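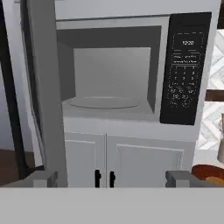
Kitchen sim, microwave door open, 12:20 on the clock.

7 min read

It was always twenty past twelve in the kitchen. Nelu Sima had stopped noticing by the second week. August, office windows that didn't open, and on the screen the white microwave with its door wide and the two grey fingers waiting down at the bottom.

Rule one, close what you open. Rule two, never push on glass. Rule three, if you can't see a person, that doesn't mean there isn't one.

He hadn't written them. Somebody at Drosville had, before his time, and they'd come down through the Prokard contract like furniture that comes with a flat. 3121 lines in the full book. He had to sign every one of them off before the thing went into real kitchens, with real dinners, and people's nans.

Line 467 was the trouble.

The unit shall not leave an appliance door open when unattended.

Fine. Sensible. He'd passed it twice. Then Morris had leaned over the partition with a sandwich and said, unattended by who?

"By the unit."

"So if it stands there looking at it, that's all right."

"I suppose."

"All night?"

Morris went off to eat. Nelu sat there. Typed the question into the notes, deleted it, typed it again.

He ran it. Open the door, then a pause in the instructions, nothing after. What would it do with nothing after? He watched the fingers. Spread wide, still. The turntable plate so pale you could lose it against the floor of the oven. An orange bowl off to the right that no task had ever asked for, he'd got quite fond of that bowl.

A minute. Four. He made tea. Came back and it hadn't moved.

Pass, said the log. Door attended.

He thought of his mother's flat in Brurkden. The hall light, the step down into the kitchen she always forgot. Her microwave was on the worktop at head height, well, her head. She'd walk straight into a door like that. And the unit would be stood beside it, attending.

So he failed it. First fail in weeks. Put his reason in the box – unit complied with wording, person still gets hit – and sent it up.

The phone went before he'd finished the tea.

"You can't fail it for following the rule," said the woman from Prokard. She sounded like she was walking somewhere, fast. Heels, a lift. "It's a compliance test. Did it comply?"

"Yes."

"Then it's a pass."

"The rule's wrong."

"That's a different form."

It was, too. He found it, on the shared drive, under Misc. Proposed Amendment to Safe Practice. Eleven boxes, most of them wanting a signature from a job that had been done away with. He filled in what he could. Present wording. Suggested wording.

Suggested wording was the hard one. He wrote: The unit shall close the door. Too simple, there'd be a hand in it one day. He wrote: The unit shall close the door when the opening is clear. Clear of what? Hands. Steam, cats. He wrote: The unit shall close the door when the opening is clear, and where it can't be sure, shall say so out loud and wait.

Say so out loud. He liked that. He read it back to the empty desks and felt daft.

Evening by now. Cleaner been and gone. He had 78 lines left on the batch and a bus to think about, and he changed the one rule in his own copy, just his, and ran the kitchen again.

Door open. Pause. Nothing after.

The fingers stayed where they were for a bit. Then there was a line in the speech log, plain text, no voice on this build.

I have left this door open. Is anyone near it?

He hadn't thought what came next. There wasn't anyone in the kitchen, there never had been, only walls and tiles and a dark shelf with whatever it was stood underneath. But it was asking. The wait timer was going up in the corner, it would go up as long as he let it.

He could of stopped the run. You'd stop it, normally, you'd get your result and stop it.

Nelu pulled the keyboard over. Went through the manual for the reply command, wich took ages, it was in the back with the printer settings.

No, he typed. All clear. Thank you.

The left finger came up and round behind the door, slow, well off the edge the way line 12 wanted it. Pushed. The door swung in and shut on the empty plate.

Door closed, said the log.

He saved it under the old number with a letter after it, 467a, and attached it to the form. Box nine, Supporting Evidence. Box ten was Name of Person Affected. He looked at that one for a while, then he put his mother's name, and her address in Brurkden, and went to get his coat.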